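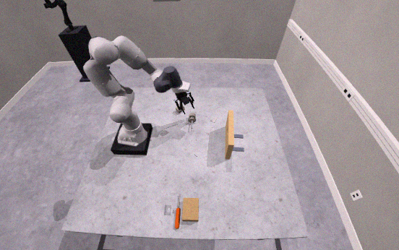
Pendness – sim data for small-part pick and place

README, last touched July 2, 2025

Short version: simulated tabletop episodes plus the training config for the Favby policy. Everything in here is rendered. No real robot data in this release, that's a seperate download and it isn't ready.

What we were testing

Whether moving the lighting and the floor and table textures around during training helps a policy more than just giving it more episodes. Same arm, same task, same total training time. Only the rendering changes between the two sets.

- plain: one light position, one texture set
- mixed: light position, surface colour and clutter layout re-drawn every episode

Task is the same in both. Reach a small part on the work surface, close the gripper, lift, hold. Clutter is hand tools, blocks, little bits and an upright board that gets in the way of the approach. The board is the nasty one – it throws a shadow and the plain policy treats the shadow edge like an object edge.

Results

8 layouts, 50 trials per layout, per policy. Layouts were held out of training.

- mixed beat plain on 7 of the 8
- on the last one they tied, both bad (part sits hard up against the board, fingers can't open)
- more episodes for plain closed some of the gap but levelled off early

Per-layout numbers are in results.csv. Please use those and don't quote the summary above as a score, a tie counts as a tie and we didn't do any significance testing yet.

What's in an episode

- RGB from the fixed room view, which is the only view
- joint positions and gripper opening, every step
- part pose (ground truth, straight from the simulator)
- success flag
- texture and light seed

The Wijaya room model is used for all of it. Walls, sockets and cable trunking are part of the model and never move. If you crop them out, do it for both sets or the comparison's no good.

Known problems

- Thin parts are hard to see from the fixed view. Some are only a few pixels wide. We left them in.
- Contact with very small parts is jittery. Parts can pop out of the fingers when the gripper closes fast. Lower the closing speed in the config, it helps a bit.
- Success flag is only "part above height threshold at last step". Wedged parts can pass. Filter them if you care.
- Colour of the shadows shifts between renderer versions. Pin the version.
- The first 100 episodes of mixed were made with an older clutter sampler and are kept in thier own folder. Not used for the results.

Running it

Unpack, point data_root at the folder, run the train script with either plain.yaml or mixed.yaml. Eval script takes a checkpoint and a layout number. The Clotix loader works too but it drops the seeds, so you can't re-render from it.

Licence

Research use. Check the licence file before putting it in a product.

To do

- second camera
- real arm comparison, aiming for October
- better success flag

Contact: use the issues page | © 2025 Pendness | Back to top

This site uses cookies to remember your settings. Accept | Manage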